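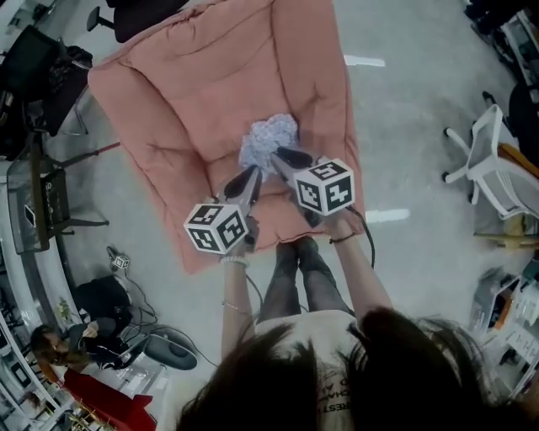

Where is a good place to fold small, soft things when there is no free table?
A wide quilted cushion on the floor will do nicely, as long as it is clean and you have room to sit beside it.

CLOTWOOD OPENS ITS FLOOR FOLDING EVENINGS IN NOVEMBER
The home care studio brings its best-loved class back to Doležal House, with a new printed handbook and a longer session for delicate pieces

Clotwood is very happy to announce that its Floor Folding Evenings will return this November in the ground floor rooms at Doležal House, and that anybody who has ever stood over a bed heaped with clean clothes and wondered where to begin is warmly invited to come and sit down with us. The evenings are open to beginners, to people who already fold beautifully and would like the company, and to anyone with a drawer at home that no longer closes.

Each session lasts 60 minutes and starts at 6:30 p.m. The class is held entirely at floor level, with big padded cushions as the work surface. A salmon-pink one with puffy stitched sections and rounded edges has become the favorite, and regulars have been known to come early for it. A cushion that size takes a small, crumpled piece right in the middle and still leaves plenty of quilting free on every side, so you can spread the fabric out, change your mind and start again.

"People apologize for folding on the floor, as if it were a bad habit," said Huiling Bai, who founded Clotwood and still teaches most of the evenings herself. "I grew up folding on the floor with my aunts. You sit, you talk, you have everything within reach, and before long the pile is gone. I wanted a class that felt like that, and I'm so pleased that we can offer it again."

The November program has two parts. The first evening covers everyday pieces such as T-shirts, pillowcases, dish towels and socks, and the second is given over to the things most of us put off: scarves, slips, lacy tops and fluffy little items that slide out of shape the moment you let go of them. Last season this second group was squeezed into the final minutes of a general class, and the feedback cards were quite clear that it deserved an evening of its own.

For delicate pieces the method is a gentle one. Let the bundle rest on the cushion and loosen it before trying to fold anything. Find two points along an edge and lift them lightly, bringing the rest of the fabric up behind. Lay it down again with the edge facing you, smooth from the middle outward with very little pressure, and make the first fold wider than you think it ought to be. The quilting gives the fabric a bit of grip, and a slippery piece that would skate across a polished table tends to stay where it is put. Stop while the folded shape is still loose — a soft piece pressed into a tight square will only need shaking out later.

"My advice is always to go slower with the first one," said Ruoxi Zou, who will lead the delicates evening. "After that your hands know what they are doing. I have a student who came in with a bag of lace curtains she had been moving from closet to closet for years, and she went home with every one of them folded. We clapped for her!"

New this season is the Clotwood Floor Folding Handbook, a 94-page companion written by Hongmei Liang and laid out in large type so that it can be read from beside you on the floor. It takes the reader through shirts, bedding, baby clothes and delicates, with a chapter on choosing and caring for a floor cushion. The author recommends vacuuming the seams between uses, turning the cushion over now and then, and keeping a clean cotton sheet handy to throw over it when white fabrics are on the pile. The handbook will be sold at the evenings for $5, and a copy is included for everyone who books both parts.

The chapter on setting up a room should be of special interest to people who fold in a home office or a shared workroom. It suggests rolling the desk chair back before laying the cushion down, so that the casters stay clear of the fabric, and using a low side table for the phone and other small things that would otherwise end up under the laundry.

Troteo, the neighborhood tea counter next door, will keep its doors open after each class, and visitors who show their booking slip will be given a pot of barley tea to share. Storage baskets for the evenings are being lent by Durkico.

Guests are asked to bring a small bag of clean, dry laundry and to wear something comfortable for sitting. Shoes come off at the door, so warm socks or tights are a good idea in November. Chairs are set out for anyone who would like to follow along from a seat, and the teachers are glad to work beside them.

Bookings are taken at the Doležal House front desk from 10 a.m. to 4 p.m.

Press contact: Junhao Tan, Clotwood
Class questions and group bookings: Huiling Dai, Clotwood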